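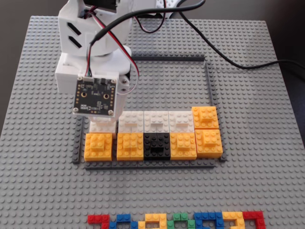 Eoin Breathnach wrote in to say that the planner ought to be allowed to change its mind halfway through a row, and that he'd got fed up of watching it carry on with a plan that stopped making sense three blocks ago. Fair enough! It can do that now, and his email is more or less why this page got rewritten. I'm Kelly Teixeira, I look after Curkellow, and these are the things I get asked most.

What does Curkellow do?

It works out where the next block should go and then tells the arm how to get it there. You give it a target pattern (a little grid of colours, in a text file), it looks at the baseplate, compares the two and picks a move. Then it looks again. My own test pattern is yellow, white and a single black block inside a rectangle of dark grey rails, because I had those colours in quantity.

Does it replan after every block?

Yes, by default. It used to plan the lot at the start and plough on, which was lovely and quick until a block landed one stud out, and then everything after it was wrong too. Now you can set replan to "always", "on mismatch" or "never". I leave it on always. The extra thinking takes 46 milliseconds on my old laptop, so you won't notice it.

How does it know where the studs are?

It finds the rails first and fits a grid between them. The rails don't have to meet neatly at the corners (mine don't), because it uses the long straight edges and ignores the ends. Once it has the grid, every block is snapped to the nearest stud position, with a confidence score beside it in the log. If the score is low it asks for another look before moving.

Can I leave gaps in a pattern?

You can. Put a full stop in the text file wherever you want bare plate. Older versions saw a gap in the bottom row and tried ever so hard to fill it, so if yours is doing that, please update. Gaps narrower than a block are fine as well, but you'll need to give positions in studs instead of cells – there's a sample called offset_row in the patterns folder.

Why does it sometimes think the gripper is a white block?

Ah, this one. A white gripper with white fingers over white blocks is about as unkind as you can be to a colour threshold, and that's exactly the setup I've got. Curkellow masks out the arm using the joint angles, so it knows which bit of the picture to distrust, but the mask is only as good as your calibration. If you're getting phantom blocks, run the calibrate tool again and then turn on park_before_look, which moves the arm off to one side before anything gets counted as a block. It's slower. It also cured nearly all of my phantom blocks, so I put up with it.

Marjatta Seppälä sent in a patch that throws away any frame where the fingers are blurred, and that's in the main version from December onwards. Thank you, Marjatta!
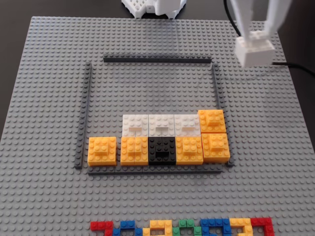
What about the coloured shapes along the front edge, will they confuse it?

No, anything outside the rails is ignored when it's reading the pattern. They do still count as obstacles, though, and so does anything else you put on the plate. Draw them into the keep-out file or the arm will cheerfully plan a path straight over them at finger height.

Do I need a fancy computer?

Nope. No graphics card needed. The colour model is tiny and was trained on just over 2,000 labelled crops, most of which I did by hand with the radio on. If your blocks are odd colours you can add your own crops with the label tool and retrain over a cup of tea.

Can it run two arms at once?

Sort of. There's a branch for 2 arms sharing one plate, and Donal Flanagan has been using it with the Dokitz motion server, but the locking is crude: one arm waits outside the rails while the other works. I wouldn't call it finished.

It stops with "target unreachable" and the target is right there. Help?

Nine times out of ten the wrist angle limit is too tight. Open limits.txt, loosen wrist_pitch a little and try the dry run again (dry run draws the path on screen and leaves the motors alone). If it still sulks, send me the log and your pattern file together. I can't do much with only one of them.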